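Medasgate Cable Handling Cell
Interim progress report to the Bodin programme office
Reporting period ending May
Prepared by Perrine Marchal, with technical input from Barış Sönmez

1. Purpose of the report

The report covers the setting up of the simulated cell under work package 3, and the upkeep routine agreed with Nidano. Spending is within the approved budget and is reported separately.

2. Cell layout

The model of the cell is complete. The arm stands on its green pedestal at the left end of the table, and the cable rack is set crosswise to the front edge, with its prongs towards the arm side. Loïc Le Goff has fixed both positions in the configuration file, and any change to them now requires his approval.

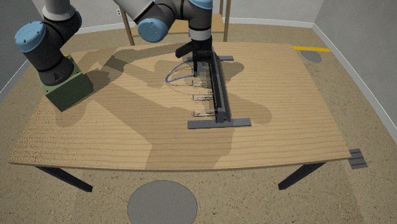 3. Gripper setting

The opening of the fingers before an approach was reviewed in May. The earlier value had been carried over from the Tristberg trials, where a smaller connector was used. Évan Barbier has replaced it with a wider opening and has written a short check to be carried out after each change to the gripper model. The operator brings the plug between the fingertips, stops the arm, and confirms from the close view that there is clearance on both sides before the close command is released.

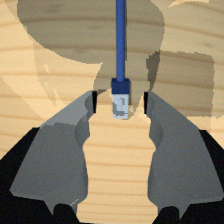 The check has been added to the start-up sheet and is also to be repeated after any software update. Two points remain open. The contact settings for the finger pads have not yet been agreed with Nidano, and the cable stiffness is still a provisional figure – Hervé Barbier expects to supply a measured value in the next period.

4. Upkeep and faults

The run log held 2296 entries at the close of the period. Of these, 11 were marked as faults and have been passed to Barış Sönmez for review. The rack position is compared with the configuration file before each batch, and the arm is returned to its stored start position at the end.
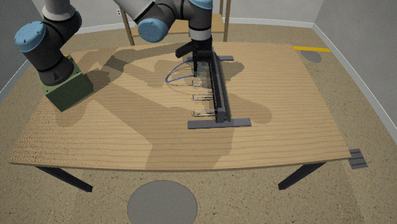
Figure 3. Simulated cell with arm, cable and rack.

5. Next period

Work will continue on the contact settings and the fault review. The programme office is asked to confirm that the revised start-up sheet may be issued to Nidano.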